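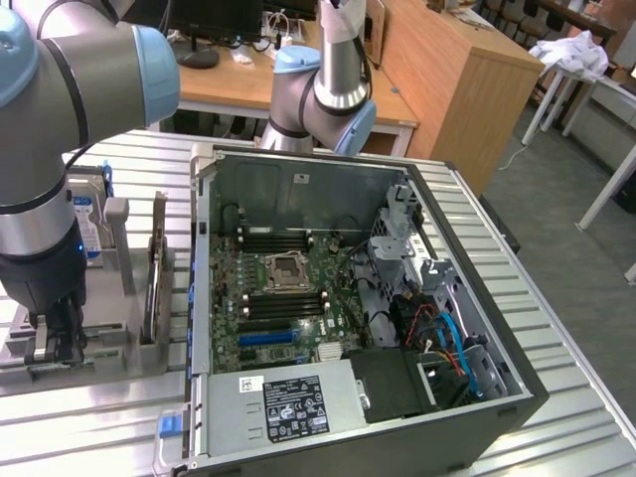
Toshio Morikawa asked why we were still talking about Gititz as if it were ready to buy, when the quote covers two arms and the software but leaves the fixtures to us. He has read the contract twice and can't find who pays when a board gets scratched.

**Gititz two-arm kit, trial review (February)**

**1. Last minutes.** Accepted. The line saying the kit "handles all desktop towers" was struck. Nobody present would put their name to it.

**2. What the seller claims.** Mustavden's sheet says the kit can fit memory, a hard drive and expansion cards into an open tower with the case lying flat. The sheet gives a cycle time but doesn't say which case it was measured on, or whether a person loaded the parts. Toshio wants both in writing. The sales contact has promised an answer before and sent a brochure.

**3. Trial log.** The log has 162 attempts at placing a part, with 21 marked "assisted." There was a long argument over that word. Gresel's people count a nudge by hand as a success. Our bench staff don't, and the meeting sided with the bench. The log is to be marked again using two columns only, done alone or not done alone.

Cables are not in the log at all. The seller calls cable routing "out of scope for this release." It was noted that the drive cage side of a tower is where our own people lose the most time, so a kit that leaves it alone saves less than the sheet suggests. The processor socket is also out of scope, and no one objected to that.

**4. Fixtures.** Each new case model needs its parts rail set up again. Mustavden says 30 minutes. Laryea, who did the last changeover for us, billed for most of a morning. Until those two figures are explained, the savings table in the proposal should not be passed to finance.

**5. Support.** The offer includes 3 remote sessions, after which support is charged by the call. Asked what happens if an arm stops in the middle of a job with its gripper inside a case, the seller pointed to the manual. The manual says to contact support.

**6. Decision.** No purchase this quarter. The trial may go on if Mustavden extends the loan at no charge. One member wanted it recorded that the arms do well on hard drives. Recorded.

**Actions**

- Toshio: written questions to Mustavden on cycle time, damage and loan terms.
- Bench: re-mark the log.
- Laryea: itemized hours for the last changeover.

Closed at 4:40 p.m. Next meeting when the answers are in.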